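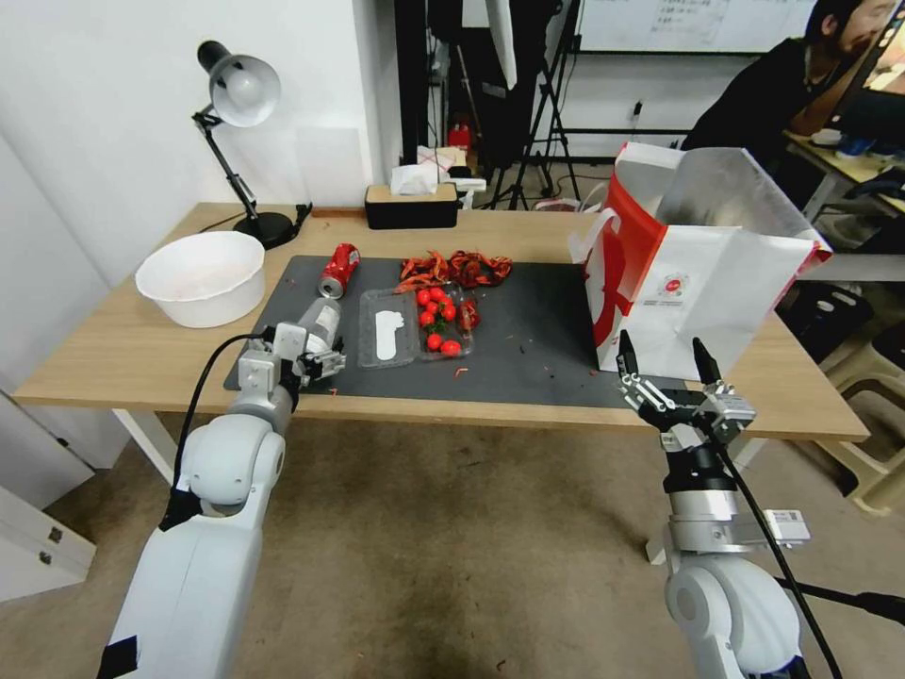
Table-clearing cell, two arms: inspection checklist with comments
Site: Hikport, upper floor
Cell name: Leler
Date: 2022-09-29
Checked by: V. Pfister

1. Power and stop circuit
1.1 Emergency stop pressed with both arms holding position. Both drives dropped out. OK.
1.2 Stop released and reset. No movement until the start command was given. OK.
1.3 Mains lead to the controller, strain relief at the plug. OK.
Comment: the label on the stop button is wearing off. Replace at the next visit.

2. Arm mounting
2.1 Base bolts, left arm. Torque marks in line. OK.
2.2 Base bolts, right arm. One mark out of line. Bolt retightened and marked again.
2.3 Play at the wrist joint, both arms, checked by hand with the drives off. None felt.
Comment: the bolt in 2.2 was also noted in June. If it moves again, fit a new bolt and washer.

3. Cables
3.1 Outer cable on each arm: run the arm slowly through its full reach and watch the loop. It must not catch on the gripper or sweep the mat. Left OK. Right passes, but the slack is close to the limit.
3.2 Cable ties cut flush. Two sharp ends trimmed on the right arm.
3.3 Connectors at the gripper seated and locked. OK.

4. Grippers
4.1 Fingers open and close fully, 10 cycles each side, no load. OK.
4.2 Fingertips cleaned with a damp cloth. Food residue in the joints is to be brushed out, never blown out with air.
4.3 Grip force at the working setting: left 46 N, right 62 N. Left is below the value on the Abdella setup sheet.
Comment: left gripper recalibrated and the reading repeated. No change. Entered as an open point.

5. Table and work area
5.1 Mat flat, edges down, no creases under the reach of either arm.
5.2 Basin, lamp, tissue box and paper bag in their set places. The lamp cord stays at the table edge, out of the path of the left arm.
5.3 Food items and scraps cleared from the mat at the end of each shift. Mat wiped and dried before the next run.
5.4 Plate handling: run at reduced speed, with hands kept off the table until the plate has been set down and the fingers have opened.

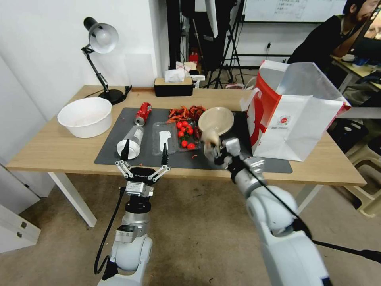

Veronika Pfister asked for 5.4 to be split in two, with the speed limit on a line of its own. In her view the limit should be read off the controller and written down at each inspection, and a tick was not enough. She also wanted the left gripper kept off plates until 4.3 is closed.

Reply from Avberg: agreed on both. 5.4a will read "Speed limit for plates, value read from controller", upper limit 200 mm/s. 5.4b keeps the present wording on hands.

6. Open points
6.1 Left grip force (4.3). Spare finger set ordered from Avberg.
6.2 Slack in right arm cable (3.1). Move the upper clip and check again.
6.3 Label on stop button (1.1).

Cell released for use with the right gripper only on plates. Next check after the finger set has been fitted.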